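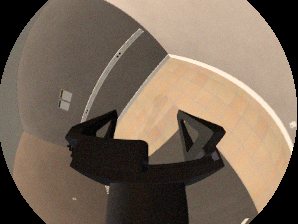 Floor and Bench Tips, Tested and Mostly Doubted
Aurora Pinheiro, Golonville
Last updated 22/09/2024

Readers keep sending me tips for looking after tile floors and worktops, and most of them come from the same few lists that have been copied from site to site for years. I tried as many as I could stand on my own kitchen and utility room, 117 square feet of ceramic tile plus a painted bench that has had a hard life. Some of the old advice holds up. A good deal of it only smells nice.

My rule is to do half a patch one way and the other half with plain warm water and a cloth. If I can't tell the halves apart the next morning, the tip goes in the bin. It is a crude rule and it has saved me a lot of baking soda.

Vinegar on everything

I don't like this one and never have. Vinegar is an acid and cement grout doesn't care for acid. One wipe won't hurt anything you'd notice, but people who mop with it every week for years end up with grout that feels sandy under a fingernail. Glazed tile shrugs it off. Marble, limestone and travertine do not, and a dull spot on marble is there until someone polishes it out.

Where vinegar does earn its place is hard-water crust on chrome and glass. Wet a rag, wrap it on for ten minutes, rinse well. Keep it off the floor.

And please never put it anywhere near bleach. I still see "power mix" recipes with both in the bucket. That makes chlorine gas.

Baking soda and vinegar together

The fizz is very satisfying. What you have once it stops fizzing is slightly salty water. I did the half-and-half test on the dirtiest stretch of grout I own, in front of the back door, and the water side came out the same. Baking soda on its own, damp, on a stiff brush, is a fair mild scrub, and most of the credit should go to the brush.

Grout pens and pastes

I bought a tube of Wustent grout whitener from Amaral, the tile place out past the car wash, with low hopes. It covers well. It also covers the edge of the tile, your thumb and the cuff of your sweater, so have a damp cloth in your other hand and wipe as you go. The label on mine said to wait an hour before walking on it. I'd leave it overnight.

It is paint, more or less, and it wears like paint. The lines by the sink were showing through by April. The corner where no one walks still looks new, but that corner looked all right to begin with. If your grout is light tan or beige already, I'd leave it alone – stark white lines around warm-colored tile look like graph paper.

Penetrating sealer is a different thing and I do think it helps. Drip a little water on the grout. If it darkens within a minute or so the sealer has worn off or was never there. Do one room at a time, and wipe the extra off the tile face before it hazes, or you'll be on your knees with a scouring pad for an evening.

Mats under heavy or messy work

A big dark mat on a tile floor is one of the few purchases in this line I'd make again. It saves the tile from dropped tools, and small screws are easier to find on it than on speckled ceramic. But there are some catches the sellers skip over.

Rubber backing can stain. It happens slowly, and vinyl floors get it much worse than glazed tile, but light grout can pick up a yellow shadow too. Lift the mat every couple of weeks and let the floor dry under it.

Grit collects underneath and works like sandpaper. Sweep before you lay the mat down, not only after you take it up.

The curling-corner trick, where you iron the mat through a towel, did nothing for mine except make the kitchen stink. Rolling it the opposite way and leaving it like that for a day worked fine. So did a few heavy books, only slower.

Don't pay for "anti-fatigue" if the mat is there to protect the floor. The soft ones dent under anything with a narrow foot and stay dented. I paid $81 for one and have regretted it.

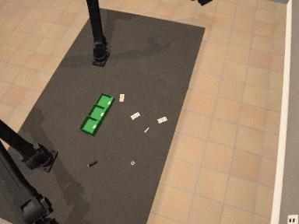

Baseboards and outlets

White baseboards are where you find out how sloppy your mopping is. That gray line along the bottom is mop water that dried there. The internet wants you to rub them with dryer sheets, which is supposed to repel dust. I did one wall with and one wall without. Both were dusty in two weeks, and the dryer-sheet wall was a bit tacky.

Use a barely damp microfiber cloth after you mop, once the floor is dry. Scuffs come off with a melamine sponge, but go easy, it is a very fine abrasive and will take the shine off semi-gloss paint in a hurry.

Outlet covers get a dry cloth, or a cloth with a little rubbing alcohol on it if they're greasy, with the breaker off. Never spray a cleaner straight at an outlet. I have read tips telling people to do exactly that with a degreaser, and I'd like a word with whoever wrote them.

Worktops and benches

Mineral oil for wood, yes. Olive oil, no. It goes rancid and you will smell it. Lemon oil is fine on a sideboard and useless on a bench.

For a painted or coated surface, the best advice I have is dull: clear it completely at the end of the day. I resisted this for years on the grounds that I knew where everything was. I did not. What wrecks a surface is the ring of something left under a can overnight, or the grit trapped under a box that gets shoved back and forth.

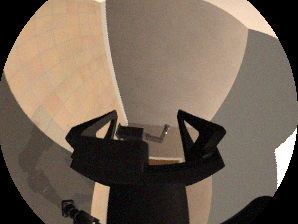

Dish soap gets the rest. A drop of it in a quart of warm water is plenty, and if you can see suds you've used too much and will be wiping up film. Most "streak-free" complaints I get are really too much soap. Go over it again with clean water and see if I'm wrong.

Dried glue is worth its own paragraph. Peanut butter, mayonnaise and hair conditioner are all meant to lift it. They work on sticker residue, a bit, given enough time, because oil softens that kind of glue. On white wood glue or epoxy you'll just have a sandwich on your bench. For wood glue, lay a wet rag over it for 15 minutes and use a plastic scraper. For epoxy, scrape what you can and learn to love the rest.

Toothpaste for scratches gets passed around every spring. It's an abrasive. On clear plastic it can help with very light marks. On paint it turns one scratch into a cloudy patch with a scratch in it.

Magnets, pegboards and other storage promises

I am suspicious of any tip that begins with buying something to put your things in. A magnetic strip is good for steel tools that you use daily. Pegboard is good if you are the sort of person who hangs things back up. I'm not, and mine spent its first year holding one tape measure and a calendar.

What did help was a single small open tub for whatever I'm in the middle of – the screws, the pencil, the bit that fell off and has to go back on. One tub. The moment there are two, the second one is a junk drawer. Those nested sets of 10 matching bins are how you end up with ten junk drawers that stack.

Color helps more than labels do. A bright tub on a pale surface gets noticed and put away. A gray one on a gray bench stays there until Thanksgiving.

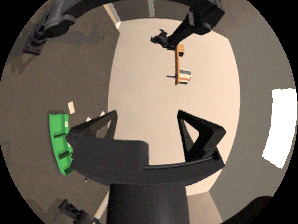 A pale work surface kept mostly clear, with one small assembly on it.

Paper liners under a job are worth trying too. Brown kraft paper off a roll is cheap, and you can write on it which screw came from which hole. Newspaper leaves ink on light surfaces if it gets damp, whatever the old books say about modern inks. Wax paper is the one to use under glue.

Tips I was sent and won't be repeating

Club soda for carpet. It's water with bubbles, and blotting does the work.

Bread to pick up broken glass. It gets some of the slivers. So does a damp paper towel, and no one will mistake that for lunch. Go over the floor afterward with a flashlight held low and flat, that part of the tip is sound.

WD-40 on tile "for shine." I can't think of a quicker way to break a hip.

Hairspray on ink. It used to work when hairspray was mostly alcohol. Rubbing alcohol still is, so use that, and test it somewhere hidden first.

Steam mops on any floor. The tile didn't mind. I'd keep one away from laminate and from any grout that has cracks in it, and I was not convinced it got mine cleaner than a hot mop and a bit of effort. If you have one and like it, carry on.

I have a jar of citrus peels in the garage soaking for a homemade degreaser that three readers swear by. It has been there a month, it's orange, and I'll do the usual half-and-half with it on the stove hood when it's strained.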